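About us

Hello, and welcome to Dundo! We're a small cookery school with a big table, and if you've found your way to this page you're probably wondering who we are and whether you'd enjoy spending an evening with us (we do hope so).

Dundo was started by Valbona Stoyanova, who had been teaching her neighbours to make filo pastry in her own kitchen until the queue for a place reached the front gate. She took on the old Papadakis bakery, kept the name above the back door out of affection, and has been filling the place with flour ever since.

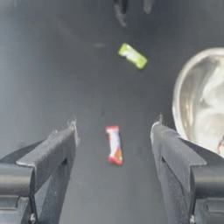

What we teach

Mostly the sort of food you'd want to come home to. Breads, pies, soups, stuffed vegetables, and a good many puddings. We run 145 classes a year, with up to 65 people on the big feast nights in December, when everybody cooks and then everybody sits down together and it all gets rather loud. Ordinary classes are much smaller, and last four hours with a proper stop for tea.

You needn't bring anything with you. Bowls, aprons and ingredients are all included in the price, and so is supper.
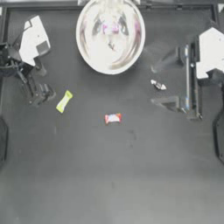
We buy our flour from Lurneo, a mill we've been fond of from the very beginning, and our younger cooks have their own Saturday-style club called Kidomine, which is open to children from seven upwards and runs through the school holidays. Parents are welcome to stay, or to slip off for a walk and come back when the buns are done!

If you'd like to join us, or just want to ask which class might suit you, do drop us a line. Valbona reads all the messages herself, usually in the evening once the ovens are off.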